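Tuesday

Started at seven, before anyone else in the flat was up. Cleared the table apart from the cloth and carried on with the hand-held gripper from where I left it at the shared workshop in Multlow. The fingers were already on but the left one had been binding near the end of its travel. Took it off, eased the pivot hole with the small round file, put it back and did the screws up a quarter turn less than before. It now runs from open to shut without that catch halfway.

Next the pads. The first set peeled away at the corners last week, so I cleaned both faces with spirit, roughed them with fine paper and glued new ones on. Left them clamped for 90 minutes and did the washing up and the phone calls.

Rang Alper Avcı about the slide. He thinks the slack I can feel is in the carriage and that a thicker shim would take it up. He has a strip left over from the Laing job and will leave it in my pigeonhole. He also asked whether I had written down the spring lengths. I hadn't, so I measured both while we were talking and put them in the back of this book.

After lunch I set up for the pick trials. The plan is still the one Roland Yeoman and I agreed in June – long thin things first, then round things, then anything soft. Long thin things means cutlery and chopsticks, taken one at a time out of the holder and laid flat on the cloth. I wanted the holder square on to the jaws for the first run and then moved a little each time after that. 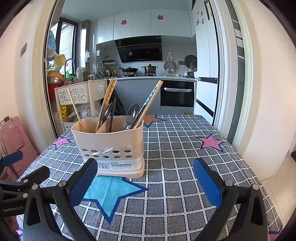
Jaws open in front of the cutlery holder, mixed chopsticks and spoons.

Did 19 picks before tea. The single plain chopstick was easy every time. The pairs are harder, as the pads close on one stick and the other swings round and drops back. The steel spoon went well if I took it by the flat of the handle and badly if I took it by the edge. Twice the whole holder lifted with the spoon and I had to start that one again. I could put a weight in the bottom of it, but Roland will want the same set-up at his end and he hasn't got the same holder, so for now I am leaving it alone and noting the lifts as failures.

Checked the recordings afterwards on the laptop. 11 of the files are fine. The rest have a gap near the start where the jaw position sits at zero for a moment and then jumps. I think it is the plug at the handle end and not the Uvix logger, as wiggling the plug gave me the same jump on the live trace. Will solder a new one on before the next session. Folder is now at 865 megabytes, so the old card will do for a while yet.

Staltov wrote back about the bearings. Out of stock until the end of the month. Ordered them anyway.

Pads still holding at nine this evening, no lifting at the corners. Right hand stiff from the trigger. Tomorrow: plug, shim if Alper has dropped it off, then the pairs again with the jaws started wider – and write to Roland about which way up the spoons should go.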